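Mat on a wood table – tape, clamps, or just let it slide?

Forum: Benches, Tables & Work Surfaces

renata_salinas
Posted 2023-06-01

Hi all. I finally have a table I like. Light wood, kind of honey colored, lots of long streaks in the grain, and I would like it to stay that way. So I put a dark gray mat over the part that gets the abuse, and now I'm second-guessing the whole setup. The mat is an Irkora, the plain matte one. I paid for the bigger size and I'm glad I did.

What I can't decide is how to hold it down. Mats creep. I had one at my old place that walked itself to the edge of the bench every week and I was forever shoving it back with my elbow. This time I went straight for tape.
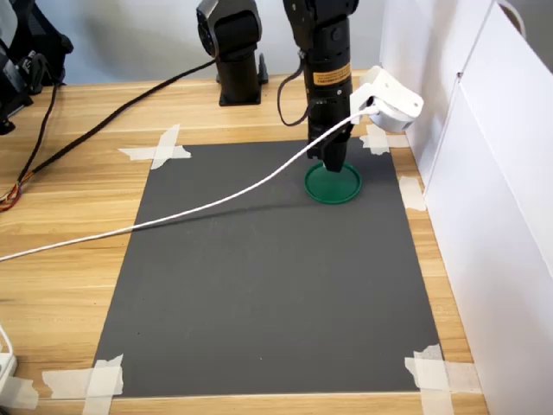 Masking tape was what I had in the drawer, so masking tape it is. My worry is what it does to the finish if I leave it down all summer. I used five pieces, white, straight from mat to wood, and I'd love to hear from anybody who has left the stuff on a table for longer than a weekend. Does it come up clean? Do I need to swap it every so often?

hipolito_n
Pull it up now! Masking tape is fine for a day or two of painting and that's it. I left some on a pine shelf in April and when I went to take it off the backing tore into little strips and the glue stayed behind. I was out there with a plastic scraper and cooking oil for an entire evening.

Get some double-sided stuff made for rugs, or do what I do and screw a thin strip of wood along the front as a stop.

xiomara.t
Screws?? In the table she wants to keep nice?

hipolito_n
Fine, clamp the strip then. Same idea.

olga_riquelme
I've had masking tape on my sewing table for years and I've never lost any finish. I change it when it starts to curl, maybe 4 times a year. The trick is pulling low and slow, back over itself, and warming it with a hair dryer if it fights you. Rug tape is a hundred times worse to get off, I wouldn't let it near a wood top.

Renata, what's the finish? Oil, poly, wax? That matters way more than the tape.

renata_salinas
Olga – no idea on the finish. I bought the table used and the seller just said "sealed." Water beads on it, if that tells you anything.

Since you both sound like you know mats, second question. How much bare wood do you leave around yours? I went back and forth on this a lot.
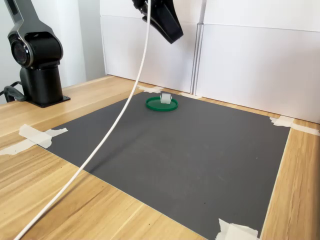 My thinking was that I want some wood left over to lean on and set a mug on, so I didn't go wall to wall. There's a band of it down the right side, another stretch on the left, and a strip between the mat and the wall panels in back. The back strip is the one I keep wondering about. Crumbs and thread ends love a gap like that, and I could slide the whole thing back and close it up.

xiomara.t
Leave the gap! I pushed mine tight against the wall and every bit of dust ended up under the back edge where I couldn't get at it. With a strip of wood showing you can run a cloth along it in one swipe.

lautaro_z
Coming at this as somebody who does small fiddly jobs all day (watch bands, model parts, buttons). Dark mat, every time. I had a Plikby in cream and I lost things on it constantly, anything clear or white just went away. Switched to a Bhatt in charcoal and I haven't crawled around on the carpet since. The downside is it shows every speck of lint and you will become a person who owns a lint roller for a table.

hipolito_n
Disagree, dark mats eat black screws for breakfast. Mid green is the only sensible color and I will die on this hill.

renata_salinas
Ha, I'm with Lautaro here.

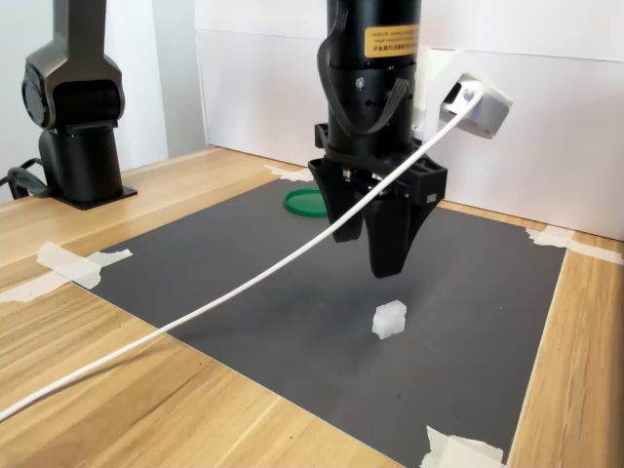
Pale and see-through bits were the main reason I picked the dark gray in the first place. Anything frosted was hopeless on the bare wood, it picked up the color underneath and I'd be patting around for it. Put that little milky white block on the mat and I can find it from across the room. Green lids show up fine too, so Hipólito, I might have trouble on your mat!

hipolito_n
Then keep your lids off my mat.

olga_riquelme
Water beading is a good sign, probably poly. Test your tape on the underside of the table first. Stick down a piece around 2 inches long, leave it a week, peel it and see.

lautaro_z
And for the specks, a damp microfiber does better than the roller if the surface has any texture at all. I only use the roller for thread.

renata_salinas
OK, here's where I've landed. 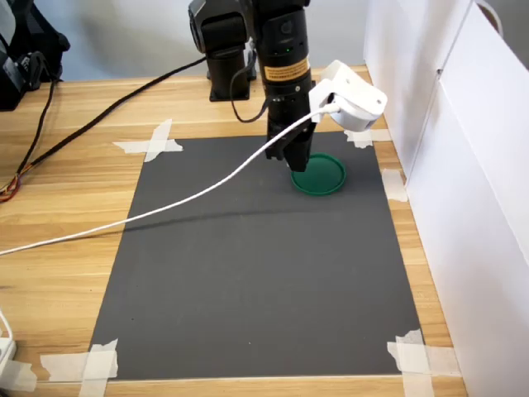
I'm going to stick with tape for the summer and change it out on the first of the month, and I'll do Olga's test on the underside tonight. If the test piece leaves gunk I'll try Hipólito's clamped strip. There's a Ranport store near work that sells trim by the foot, so it wouldn't cost me much to try. The gap in back stays.

xiomara.t
Post what happens with the test piece, I have a used table with a mystery finish too and I'm scared of it.

hipolito_n
Low and slow, and have the cooking oil ready.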